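Print this page
E-mail this page

Kudbridge Athletic Confirms Training Schedule and Ticketing Terms for July Tournament

KUDBRIDGE – Kudbridge Athletic will host a four-team women's soccer tournament in July, the club confirmed today. The competition will be played at Govby Park, which has a licensed capacity of 1335 for the event. Konstantinidis, the club's shirt sponsor, will be the title partner.

The format consists of two semifinals, a third-place match and a final. Semifinals level after 90 minutes go directly to penalty kicks. The final will include extra time if required. Each team may register 23 players, of whom three must be goalkeepers, and may use up to five substitutes per match.

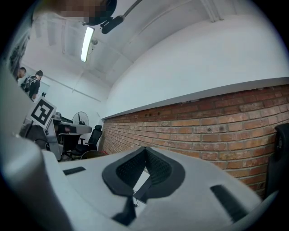
Interior view, exposed brick below white upper walls.

Head coach Evdokia Tzanetos will name her squad after the last closed practice session. Midfielder Efthymia Vlachopoulos has resumed full training following a hamstring strain and is available for selection. Defender Themis Kalogeropoulos remains on an individual program and will be assessed before the registration deadline.

"We have had one home match since the winter break, so match fitness is the first item," Tzanetos said. "The second is set pieces. We conceded too many goals from corners in the spring and the marking scheme has been changed."

Under the revised scheme, Kudbridge will defend corners with a zonal line of five and two player markers. The previous arrangement used man marking throughout. 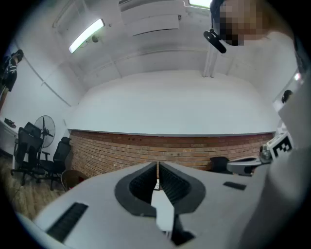 Detail, with a person at upper right.

The grass surface at Govby Park has been reseeded in both goal areas and along the east touchline. Irrigation will be suspended on match days from 10 a.m. The field dimensions are unchanged. Visiting teams will each be given one 60-minute session on the main field – studded footwear is permitted – and further sessions on the adjacent training field.

Gates open 90 minutes before the first kickoff. Season ticket holders may claim their usual seats until the end of the priority period, after which unclaimed seats go on general sale. The club has already received more than 100 requests for seats in the covered stand. Tickets are valid for both matches on the same day. Re-entry is not permitted. 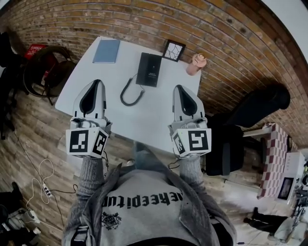 Christos Vasilakis asked whether the priority period could be extended for supporters who travel from outside the district, and said that the single home match since winter had left many of them unsure whether their accounts were still active. The club's reply is that accounts remain active until the end of the season and that the priority period will stay as announced.

Match officials will be appointed by the regional association. Team lists will be issued one hour before each kickoff. Media accreditation requests should be sent to Dionysis Fragkou at the Kudbridge Athletic press office.

Print this page
E-mail this page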